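The shop on Gerkwood Street closed at nine, but Gisela Vergara had a key, and the key was the reason the gripper got built there and nowhere else. Her kitchen had no bench. The shop had a vise, a decent drill press and a long table by the back wall that people mostly used for eating.

She had started in September with a pair of fingers and no plan beyond that. Pick up a book. Put it in the clear stand. Her mother had run the Rivadeneira reading room until her wrists gave out, and there were 2000 books and pamphlets in the back that had to be handled one at a time before the building was sold. Gisela didn't think a machine would do that job by winter. She wanted to see how far off it was.

The first pads had been smooth, and covers slid right out of them. She cut new ones, pressed brass eyelets into the linkages where the holes had begun to wear oval, and tightened everything until the squeak went away. Then she put the yellow booklet down on its sheet of paper and brought the fingers in low, one to each side, and closed them slowly. 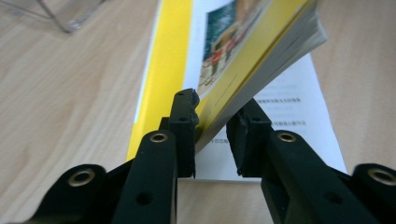

Too much squeeze, Zulema said. You'll crease the pages and then you'll have to explain it to your mother.

"I'm barely touching the trigger."

"Then the trigger's wrong."

Gisela let go and looked at the linkage. Zulema was right, which was tiresome at that hour. The whole travel of the trigger was used up in the first bit of the pull, and after that it was only force. She took out the pin, moved it one hole down the arm, and put the washer back on the wrong side. She took it out again.

Zulema had gone back to her own work at the other end of the table, a feeder for the Brusico label printer that had been jamming all week. She talked while she worked. She thought Gisela should put a spring in series with the cable and forget about the pin. She thought forty grams was plenty for a booklet, and that forty was also what Gisela would never manage to measure with the kitchen scale she had brought.

"It reads in twos," Zulema said. "I checked."

The spring came out of a dead Tanura stapler. It was a little long, so Gisela cut a coil off it and bent the end into a hook with pliers. The pull felt soft at first, then firm, and there was a place in between where she could stop and hold. She did it with nothing in the jaws until her hand learned where the place was.

Then she went back to yellow. She moved faster now, and that was a test of its own, because a person sorting books doesn't creep up on them.

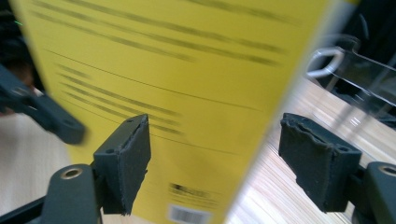
**Zulema Echeverría**
*Writer and shop member*

"Again," Zulema said. She had put down her screwdriver.

Gisela did it again. She had stopped looking at her hand and was looking at the cover, at the place where she wanted the pad to land. Her shoulder hurt. She wrote *spring OK, pads next* on a strip of masking tape and stuck it to the table leg with the other strips.

"How many more tonight?"

"Until I drop one."

Zulema pulled her stool over and reached for the tape.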